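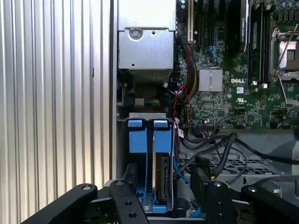 Attachment 1: wrist camera, gripper at the blue drive caddy, Dell tower open.

Ticket 2227 – Caddy pick aborts before lift
Project: Brekora (student teardown cell)
Reported by: Liette Vachon
Assigned to: Ignacio Achterberg
Priority: 3
Status: Open, workaround in place

Problem
The arm reaches the caddy approach pose, starts to close, then stops with a force limit error. Seen in 17 runs on the same tower. The RAM and expansion card routines are not affected.

Steps to reproduce
Load the drive removal program. Run from the home pose with default grip settings. The abort comes during the close step, before any upward motion.

Log
14:10 LV – Re-taught the approach pose. Same error.
14:35 IA – Raised the close timeout to 4000 ms. No change, so it is not a timeout. Reverted.
15:05 IA – Checked the attachment. Thin red and black wires curl down toward the caddy and the blue SATA cable runs beside it. Suspect the finger loads a cable before it reaches the tabs.
15:20 LV – Tied the cables back by hand. Pick completed on the next run.

Workaround
Tie back or unplug the drive cables before starting the program.

To do
Add a cable check before the close step (Marino). Shift the approach away from the SATA side and retest with cables left in place (Vachon).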